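**Koldale table top, pale wood finish**

The Koldale is a plain rectangular top for a desk, worktable or small dining table. Caltent supplies it on its own or with the Hopkin leg set, and it fits most older Sultis frames as well.

The surface is light, with a soft wavy grain in cream, beige and faint grey. Grain varies from one top to the next and we can't match a new one to a table you already own. Under a strong lamp or near a window it will show some shine – if glare bothers you, ask for the matt oil when you order. 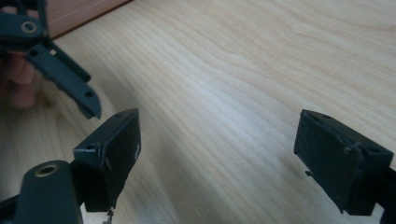
## Size and fitting

Tops are 18 mm thick and are made to your length and width. Send both measurements in millimetres, and say which edge faces the wall.

Fixings go in from underneath, no closer than 300 mm apart along the long sides. Drill pilot holes first. Two people are needed to turn the larger tops over.

## Care

- Wipe with a damp cloth and dry straight away.
- Use a mat under hot pans.
- Re-oil every 3 months in a kitchen, less often in a study.
- Light scratches can be rubbed down along the grain with fine paper, then oiled.

## Ordering

Delivery takes about 2 weeks. Tops ordered with legs are sent in a separate parcel from the legs.

For odd shapes or cut-outs, write to Deming Yu in the workshop. Trade orders go to Kamran Azimi.

Page updated November 2024.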